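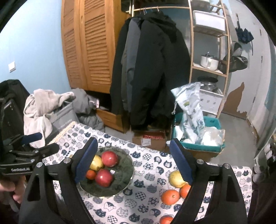

Fruit, two hands and a question about letting go

Friday, February 22, 2019

Those of you who have been reading since last May will remember that the Tillus group promised to come back with something on two-handed work, and I am very happy to say that they have! It took longer than Jytte Fogh hoped (she had the room booked for one season and ended up keeping it for three), but the results are in, and I think they are worth a cup of coffee and a slow read.

The question is a simple one to ask. When a person shows a robot how to move fruit on and off a plate, using a pair of hand-held grippers in place of bare hands, what should the robot learn from? The usual answer has been everything, from the first reach to the last small wiggle. Jytte and Osvaldo Conceição wondered if most of that was getting in the way. People dawdle. They line up a pear, think better of it, go for the orange, come back to the pear. A robot that learns from all of it learns the dawdling too, and I have watched one hover over a tangerine for so long that I wanted to reach in and help.

So they tried a different way of preparing the recordings, which they call Pistero. It looks for the moments when the fingers close on something and the moments when they open again, and it keeps the movement on either side of those while thinning out the wandering in between. The second hand is handled separately. If it is waiting its turn, Pistero leaves the waiting in, and that was Osvaldo's idea. In an earlier version they had trimmed the pauses from both hands, and the two arms kept arriving at the same apple together.

For the comparison they recorded 242 demonstrations in ordinary homes, with whatever tablecloth was already down and the coats left on their hangers. Iolanda Bastos did a good deal of the recording and tells me her forearms have opinions about it. One policy was trained on the full recordings and the other on the thinned set, and each was then given 115 tries at clearing a plate. The thinned set dropped less fruit and finished sooner, with the biggest difference on pears, whose shape makes a poor grip show up right away. On oranges there was hardly anything between them, and Joaquín Medina would like me to stress that, as he has been the careful one throughout.

There are things it does badly. Fruit resting up against other fruit is still a trouble spot, especially when one piece has to be nudged aside before it can be picked up. Pistero sees a nudge as wandering, as the fingers never close, and throws most of it away. Valquíria Andrade is working on a version that watches for contact as well as closing, and she has 16 of the harder recordings marked up by hand to test it against.

The group will be showing the work at our next open afternoon in the Falcão building, and Jytte is glad to talk to anyone who has two-armed recordings of their own sitting on a drive somewhere. Leave a note at the Fledia desk and it will reach her.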